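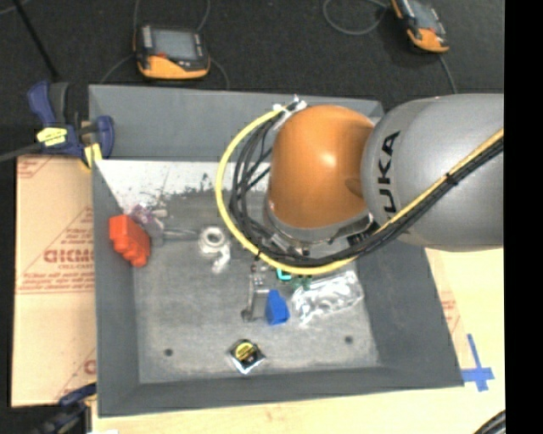

12/08/2023

Every house I have lived in has had a place where small things go to be ignored. In my parents' house it was a fruit bowl that had never met a fruit. In the flat in Goltovthorpe it was the top of the fridge. At present it's a shallow grey tub in the back room, and last weekend I decided to deal with it.

The trouble with odds and ends is that they belong to no category until you've given them one. Put all the screws together and you have Screws. Leave one screw in with a crumpled bit of purple something and you have a mess, and you will go on having it until you move house, when it gets taped into a box marked MISC and starts again somewhere new.

I began properly, with labels. I own 50 of them, bought in June in a burst of optimism, along with a set of 4 stacking drawers from Stolley, which is the shop out past the retail park that smells of rubber mats. The labels are nice. They have a thin blue border. By eleven o'clock I had used two, one reading BATTERIES and one reading BATTERIES (FLAT?), and had made a cup of tea to recover.

Then I tried sorting by colour, which I'd read about somewhere. It's very satisfying for as long as you don't need to find anything. Red went with red, so the bottle top from the old hot water bottle spent the morning beside a bike reflector and a clothes peg. Grey was hopeless. Most of what breaks off things is grey, or see-through and a bit grubby, and I ended up with a heap of it and no idea what any of it had been attached to.

After lunch I went by size, and after that by how guilty each thing made me feel, and that one worked best. Top drawer: things I've promised to mend. Second: keys, including one stamped 1377 that fits no lock I've ever owned and which I am evidently going to be buried with. Third: the small plastic feet that fall off furniture. I tried one on the bookcase. It was from some other bookcase.

The bottom drawer is empty and I'm keeping it that way, apart from a roll of Pultard tape, the Allen key from the bed and a curtain hook.

As for the tub, I gave the floor of it a wipe with washing-up liquid. I had a go at the edges with an old toothbrush as well and gave up when the bristles splayed.

It went back on its shelf at teatime. By Monday evening it had a pen lid in it, and a receipt from Poulain for a loaf and two buns. I've put the remaining 48 labels somewhere safe.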